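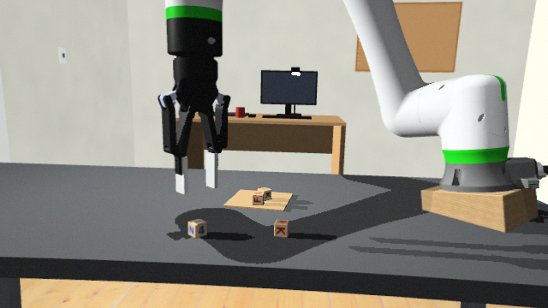
Corinne Haldersen
Senior Lecturer in Television Studies

Filed under: Open Textbooks / Screen Media / First Year

Chapter 4
The Opening Titles

Sit down in front of almost any drama series and, within a few minutes, the story stops so that a list of names can go by. Music plays. Shapes, faces, maps or empty streets drift past. Then the story starts again. If you described this to somebody who had never watched television, they would think it was a very odd habit, and I have loved it since I was a child who refused to let anyone talk over the theme tune.

In the last chapter we looked at the writers' room and at how a season gets broken into episodes. In this one we stay with the series but move to the part of it that is often made last, by people who may never have set foot on the set. A title sequence is usually produced by a small separate company while the editors are still cutting the first episodes. The designers may have read the scripts. Sometimes they have only an outline and a handful of rough scenes to go on. From that they have to come up with something that will still feel right at the end of the final season, when half the characters have moved away or died - and the show may have turned into a comedy.

We will follow three shows through the chapter. The first is Sorport, a harbor-town crime drama whose titles run for 75 seconds and hardly change from first episode to last. The second is Dranement, a family saga told over four generations, which re-edits its titles every time the story jumps forward in time. The third is Yusuf, a half-hour comedy that does nearly the whole job with a single card and 4 seconds of clarinet. I picked them because they sit so far apart, and because each one is fun to watch with the sound off, then with the picture off, and then properly.

What a title sequence has to do

Start with the plain duties. The show needs its name on the screen. The main cast and some of the crew have to be credited, and contracts often say in what order, and sometimes at what size and for how long. Before a single image has been drawn, then, the designer has a list of names and a running time, and those two things fix the rhythm of everything else. If 13 names must be readable in 75 seconds, and the title card wants a good long hold at the end, you can work out with a pencil how quickly the cards must turn over. Do try it. Students are often surprised by how little room is left.

Then there are the duties that aren't written down anywhere. The titles tell a new viewer what sort of evening to expect. They give a returning viewer a moment to settle, fetch a drink, and get back into the mood of the place. In the days when everybody watched at the same hour, a loud theme tune also called people in from the kitchen! That job has mostly gone, although you will still hear its influence in themes that begin with a big, bright phrase and save the quieter material for later.

The skip button changed the conversation again. Once a viewer can jump past the titles with one press, designers have to think about people who will see the sequence once and people who will see it every single time. The Sorport titles were made with the second group in mind. There are small details in the harbor map - a ferry route, the name of a closed cannery - that mean nothing in the first week and a great deal by the fifth. Yusuf takes the opposite road. Its card is over before a thumb can find the button.

The cold open

Closely tied to all this is the question of where the titles go. Many shows begin with a scene before the titles, known as a cold open or a teaser. It can be a joke, a murder, or just a character brushing their teeth in a way that worries us. The titles then land on whatever feeling that scene has left behind, so the same music can seem cheerful one week and cruel the next.

Dranement plays with this beautifully. In its second season the cold opens get longer and longer, until one episode holds back the title card for up to 13 minutes. By then most viewers have forgotten there are supposed to be titles at all, and when the first piano note arrives it feels like a door closing. We will look at that episode shot by shot in Section 4.3. Please watch it before you read the section, if you can. I would hate to spoil it for you.

How the work gets done

The middle part of the chapter follows a sequence from first meeting to delivery. Our main source is the production file kept by Asow, the design studio behind the Sorport titles, which holds 194 separate sketches. Most are abandoned ideas. There is a version with seabirds, a version made entirely of shipping labels, and a whole run of drawings in which the title is spelled out in rope. The map, which everyone now thinks of as the obvious choice, turns up fairly late and very faintly, in the corner of a page about something else.

I find files like this tremendously encouraging. You will see that the designers argued about lettering for weeks, and that the music was written to an early cut and then had to be shortened by a bar when one cast member's credit moved to the end. You will also see some budget sheets. Don't skip them. A good many of the choices that critics praised in the finished sequence began as a way of paying for less.

Before you read on

Choose a series you know well and write down, from memory, everything you can recall about its opening titles: the order of the images, the colors, the first instrument you hear, the last thing on the screen. Then watch the sequence twice and correct your notes in a different color of ink. Keep the page, mistakes and all. You will need it for the workshop at the end of Section 4.2, where we compare what viewers remember with what was really there.

Terms to look out for: card, hold, cold open, main-on-end, bumper, sting, billing order.

Contact the editors | Text revised 7 July 2022 | Copyright the author, free for classroom use | Back to top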